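Fold it badly and move on

Opinion

Every March I get the same urge and every March I give in to it. Everything out of the wardrobe, onto the bed, sort, fold, back in. Feels marvellous for an evening. Then it's November and I can't find a jumper.

So this is a short moan on behalf of people who fold things on the bed, in the ten minutes before they go out, and have had enough of being told there's a right way.

You know the right way. Thirds, then thirds again, stand it on its end like a book. My sister bought the Zingate folding board, a flap of plastic you lay your T-shirt on, and for 20 days her drawers looked like a shop. Then one wash came out late, she was tired, and the board went down the back of the radiator. Still there last time I looked. I don't blame her. The board was never the problem and neither was she. The problem is that the whole method is built for T-shirts, and who has a house full of only T-shirts?

Knits. Puffy things. Anything with a cuff. Try standing a thick jumper on its end. It sighs and falls over and takes its neighbours with it.

My own rule, for what it's worth. Big rough rectangle, flat, arms in, done. If the cuff pokes out, let it poke out. I can tell one jumper from another by the cuff anyway, faster than I can from a perfect blank little parcel.

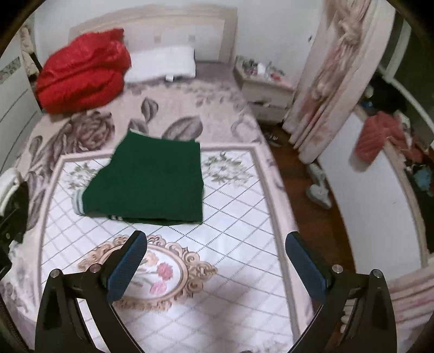 Do you have to empty the whole wardrobe to tidy it?

One shelf at a time is plenty, and you can stop after any shelf without having to sleep next to the rest.

I mean that last bit. The empty-it-all-out school has a lot to answer for. The theory goes that you have to see everything you own in one heap and be a bit ashamed, and the shame does the work. Well. I've seen my heap. I wasn't ashamed, I was hungry, and by nine o'clock I'd shoved the lot into the spare room and shut the door. It stayed there until a cousin came to stay. Two people I've told this to said they'd done excatly the same, one of them with a cot in the way.

A bed is a good place to work though, I'll give them that. Right height if your back's bad. Wide, soft, nothing rolls off. You can lay a thing out flat and find out what state it's in, buttons, seams, the lining. Put the cover on first, mind. Fold on a bare sheet and you'll be picking fluff out of it at bedtime.

And the bed has a deadline built in. You want to get in it. A table has no deadline, which is why my kitchen table has had a pile of tea towels at one end for longer than I'd like to put in print.

Right, jackets. Where I get properly cross.

Jackets should be hung, say the books. Fine, if you've got the rail. Plenty of us have not got the rail. My rail is half the width of my arm span and two people use it, and the coats won that war long ago. So the lighter ones get folded and there's nothing wrong with it. Do up the snaps or don't. I used to do up every one, because my mother did, and then I noticed I was undoing every one next morning in the dark with cold hands. Now I do the top and the bottom. Sleeves across the back, one fold, finished. A jacket with snaps left loose does catch on knitwear, so keep it off the jumper pile, that's the only bit of advice in here I'd defend in court. 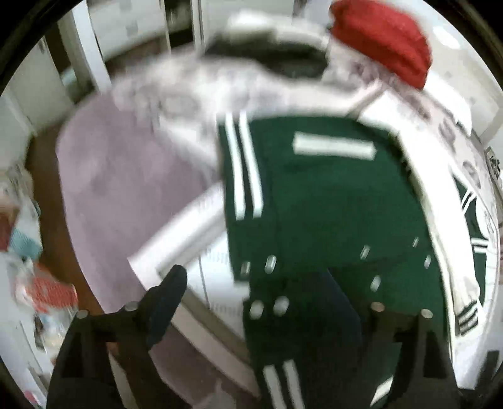

COLTON CARRIER
Home & Opinion
November 2, 2018

The other thing I'd like to see off is the box. Boxes for the box shelf, with a window so you can see your own socks. A Kernano set of 10, with lids, costs more than most of what I'd put in it. I worked it out on the back of an envelope one evening, what I'd spent on boxes and hangers and dividers over the years, and got to 50 quid before I lost heart and stopped adding. That's a good jumper. That's a jumper I could be wearing.

And they don't hold much! Bulky stuff defeats them straight off. A padded coat wants the space it wants. You can squash it into a vacuum bag, I know, I've had those too, the Endetance ones, and by spring mine had let the air back in and burst the cupboard door open. I'd rather give the coat the end of the bed and have done with it.

Somebody wrote in after my last piece on this (towels, you may remember, there were letters) to say I was encouraging sloppiness and that tidy drawers make for a tidy mind. Might be so. I've known some very tidy drawers. What I notice in my own house is that when the standard is low, the job gets done. When the standard is shop-window, I put it off, and a clean wash sits in the basket till it needs washing again. Low standard, twice a week. It beats a perfect one at Easter.

Same goes for teaching children. Mine were shown the proper fold once, by their gran, who worked years ago at Mathebula, the old drapers in town, and could do a cardigan round a sheet of tissue without looking. Lovely to watch. Neither of them has ever done it since. What they will do is a rough rectangle, if you don't then come along behind and redo it. That's the hard part. I stand on the landing with my hands in my pockets.

Leave the wonky pile alone. Leave the sleeve that's come out of the side. If the drawer shuts, it's tidy, and if it nearly shuts, take one thing out and wear it.

I've been asked to do moths next time, and I've a strong view on cedar balls.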